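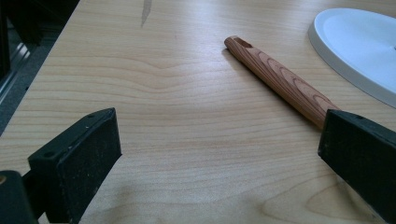
April, mid-morning

Kettle on, door open, and a proper start on the little timber offcuts at last. I've been putting this off all through the Trataner job, and I'm glad to be back at something small that doesn't need a drawing.

The reddish-brown stick is the one I keep coming back to. The dark grain rings run right along it, and I'd hate to bury that under a heavy finish, so the plan is to go lightly. It looks very handsome beside the pale wood of the table – I'd happily use those two colours together for the Hivirdale tray handles, if they'll have it.

Worked out a rough order for whoever picks this up next. Start at 200 grit, with the grain, and don't lean on it. Wipe down, then 14 light strokes at the next grade, turning the stick as you go. Thin coat of the Buzatu oil on a rag, and leave it overnight even if it feels ready (I never do, and I always regret it). I'd like 6 test pieces before we touch the good stock.

Still to sort out: is the end grain going to drink more oil than the rest? I suspect so. Might seal the ends first on half of them and compare the colour by the window.

Also, we're low on rags, and the Avex clamps want a clean – glue all through the threads again. More after lunch.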